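Practice Rooms for Household Robots
A rented simulation service puts the domestic kitchen within reach of small laboratories

Technology and Industry
31 March 2025

Teaching a machine to open a cupboard remains a costly undertaking. Hinges wear, fingers bend, and a member of staff must close the door again after each attempt. Clidard, a software service from the Kirkby firm Rarereck, moves that work into simulated homes, which customers rent by the month.

The service was released in February with 193 rooms. Each is supplied with working doors, drawers and handles, and customers may bring their own robot model or use the two-armed one provided.

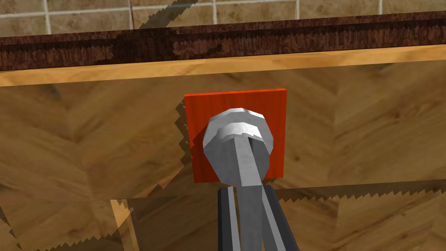 The standard licence costs £600 a month and permits 40 sessions to run side by side. Our review was carried out on that licence, using an ordinary office workstation. Installation was completed within a morning, although the printed guide omits a step concerning user accounts.

Handles are the strongest part of the package. Their shape, stiffness and position may all be altered from a single settings page, and a task can be restarted at any point. Operators who wish to steer the robot by hand may do so, and their attempts are stored for later training.
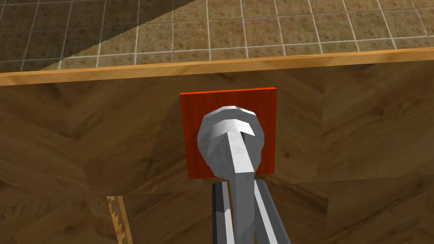 The appearance of the rooms is less impressive. Surfaces are plainly drawn and shadows have stepped edges at the default quality. A higher setting is offered, at a considerable cost in speed. 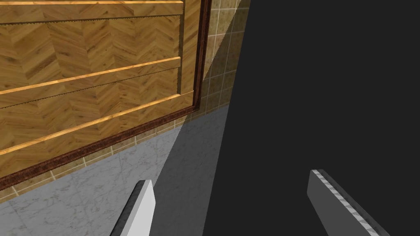 The gripper open beside a herringbone cabinet front, with marble flooring beyond.

Rarereck recommends that wood, tile and stone finishes be varied between sessions, so that a robot does not come to depend upon one kitchen. The Faulkner add-on, sold separately, makes these changes automatically. It proved reliable in our trials, but its reports are difficult to read and cannot be exported.

Larger movements are also catered for. The door tasks require the body and both arms to be managed together, and are noticeably harder to set up. 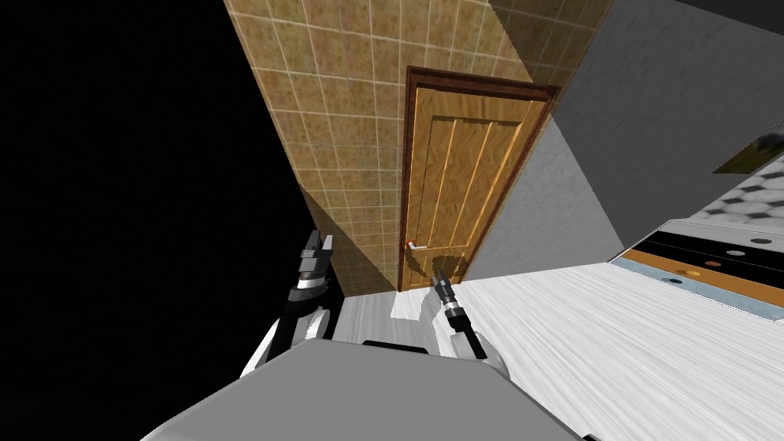 A door task in Clidard, with the right gripper near the lower part of the door.

Support is provided by email on working days. Contracts run for a minimum of three months, and stored attempts remain the property of the customer when a contract ends.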